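The Bedroom Shift: Notes From the Handling Team

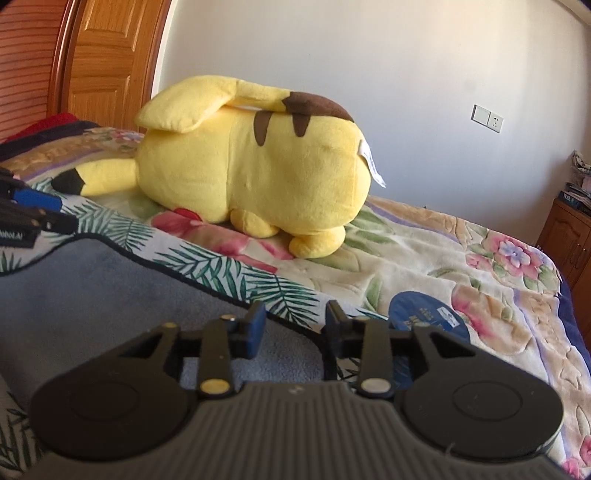
When Maltutside announced last spring that it was automating the handling team, most of us assumed we would be handed a box for our desk plants. What we were handed was a gripper. Two black fingers, blue pads on the inside, a body you hold in your fist, and a list of ordinary household chores to do with it until the machines at the Vorport site have seen enough to try them alone.

So that is the work now. We pick things up. We put them down. A plush Pikachu on a flowered quilt counts as a work item, and it has a line in the Fokora task sheet like everything else, between folding and cushions. Before the change, the same people spent their days unpacking returned goods, checking them and putting them back in boxes, which was also picking things up and putting them down, but with worse lighting.

The numbers, for those who like them: the team logged 2063 takes in December, of which 1789 were accepted. The rest went back with a note. The notes are written by the review software, Amini, and they have the warmth you would expect. "Grasp unclear" is the popular one. A coworker with many years in returns got "hesitation before contact" and has been signing birthday cards with it ever since.

What has changed for the better is the lifting. The heaviest thing on the old line was a boxed patio heater. The heaviest thing on the current sheet is a winter comforter, and you only have to move one corner of it. Back complaints are down. Thumb complaints are up, and we have asked for a shorter squeeze on the handle. The answer so far is that the request has been received, which we already knew, having sent it.

What has changed for the worse is the quiet. On the line you could talk all day. Now you are in a bedroom by yourself, moving a stuffed toy slowly and with purpose, and by 3 p.m. you may find you are talking to it. Shifts in the homes have been cut to six hours partly for this reason, at the same pay, and we would like it kept that way when the schedule is redone.

Then there is the question everyone asks in the parking lot, about what happens when the robots have learned it all. Management's reply is that the sheet has 129 tasks on it and grows every month. We asked for something in writing. The draft says that anyone on the team can move to robot supervision at Vorport, with training on paid time. It doesn't say how many supervisors a room full of robots needs, and that is the number we want before anybody signs.

Comments on the draft go in the folder by the time clock. Please also return your spare finger pads, as we are down to the last bag and the new ones are, we're told, on a truck.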